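3.2 Shared tables and what is left on them

The second part of the study dealt with the reading rooms on the upper floors. These rooms were furnished in the same general way: one large table, chairs around it, low shelving and plants. They had no assigned seats and no booking system. Staff used them for short meetings, for reading, and for eating lunch when the canteen was full. We wanted to know which objects stayed on the tables between uses, and how those objects affected where the next people sat.

We surveyed eight rooms in two office buildings, referred to here by their floor names, Galeck and Vukham. A round of all the rooms was made each morning before the first meetings and again late in the afternoon. On each round the observer noted every object on the table, its distance from the nearest table edge, and whether it had moved since the round before. Objects were not touched. The rounds produced 842 object records, of which 447 were for paper items (books, binders, loose sheets and stacks of any of these). The rest were mostly drinking vessels, with a smaller number of pens, chargers, food containers and clothing.

We sorted the records into two groups. "Resident" objects were those found in the same place on at least three rounds in a row. "Passing" objects were all the others. The split followed the kind of object closely. Stacks of books and papers were nearly always resident, and once a stack had been started it tended to grow. Cups and bottles were nearly always passing, though a cup could stay overnight if it stood close to a stack. Coasters were a special case. They belonged to the rooms and stayed on the tables, but they moved with the drinks, and a coaster's position in the afternoon was a fair guide to where someone had been sitting.

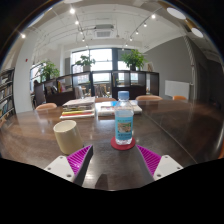

The position of the stacks mattered more than their size. Paper was usually pushed toward the far side of the table, away from the door, where it took up the space in front of one or two chairs. People coming into the room then used the near side, and their drinks were set down there. In follow-up talks, several staff members said they did not like to move a stack because they could not tell if it was being used. One said she had worked next to the same pile for most of December and had never looked at what was in it.

Figure 4. A reading-room table with a bottle on a red coaster, a cup, and two piles of books and papers farther back. Orange chairs stand around the far side, with shelving and plants beyond.

As Figure 4 shows, there can be storage close to a table that is also used for storage. All the rooms had open shelving within a few steps of the table, and we had expected this to reduce the number of resident stacks. We found no clear effect. Rooms with more free shelf space had as many stacks as rooms with full shelves. Staff described the shelves as the place for things that were finished or that belonged to the whole floor, and the table as the place for things still in progress. Lieven Aerts, who carried out most of the rounds, noted that items seldom went from the table to the shelves unless a larger meeting was planned and the table had to be cleared.

Daylight also had some influence. In rooms with large windows, seats facing away from the glass were chosen first on bright mornings, and drinks collected on that side. Reflections on polished tabletops were mentioned as a nuisance by people who worked with laptops, but not by those who came to read. Vlachopoulos reports a similar preference in school libraries, although the tables in that study had a matte finish and the seats were partly assigned.

Two limits should be kept in mind. The rounds tell us where objects were at fixed times and do not tell us who put them there. The rooms were also cleaned on different schedules, and cleaners on the Vukham floors had been told to leave paper alone but to take cups to the kitchen. This will have lowered the number of cups recorded in the mornings. The comparison with the Trultari rooms in Section 3.3 uses the afternoon rounds only for this reason.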